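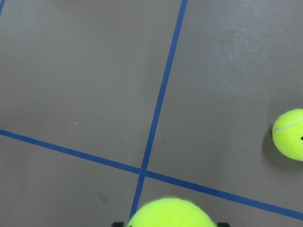 How many pylons come in the Gritent Sideline Set?

There are four pylons in each set, one for every corner of a practice field. If you want to mark the end zones also, you need a second set.

Gritent Sideline Set for Flag and Youth Football
Item no. 3244
In stock

The Sideline Set is made for coaches who have to share a field with other sports and cannot paint lines on the grass. You put the pylons in the corners, pull the flat line between them and fix it with the ground pegs. When practice is over, the line goes back on the reel.

What is in the bag
Pylons, orange, weighted base
Flat line on hand reel, white, 500 feet
Ground pegs, plastic
Carry bag with shoulder strap
Printed sheet with field sizes

Choosing your field size

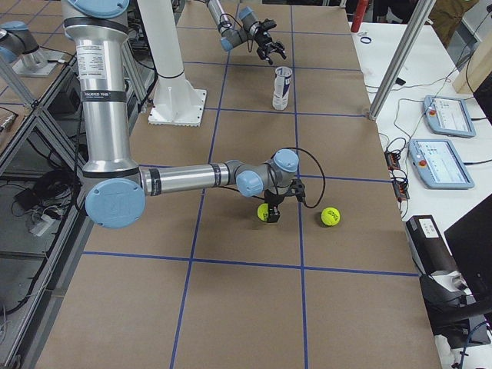
Leagues do not all play on the same size of field, so please ask yours before you cut the line. The printed sheet shows the most common sizes for flag football, and there is free space to write your own. Many coaches like to try the plan indoors first. A table with brown paper is good for this, and blue tape lines make a grid of rectangles, so each rectangle can stand for one part of the field. Then you move small markers for the players until the spacing is right, and you copy the numbers to the sheet.

Care
Let the line dry before you roll it up. Wash the pylons with water and mild soap. Do not leave the reel in a hot car for a long time, the handle can bend.

Use on artificial turf
The pegs are for grass only. For turf we offer the Grivus flat weights, which are sold separately and fit on the same line.

Delivery
We ship from our warehouse in Grudalen. Orders received by Wed 15 December leave before the holidays. The spare reels, which were sold out in November, are available again. For clubs that order for a whole league, please write to us for a price before you place the order.

Related items
Grivus flat weights
Aigner down marker, folding
Gritent spare reel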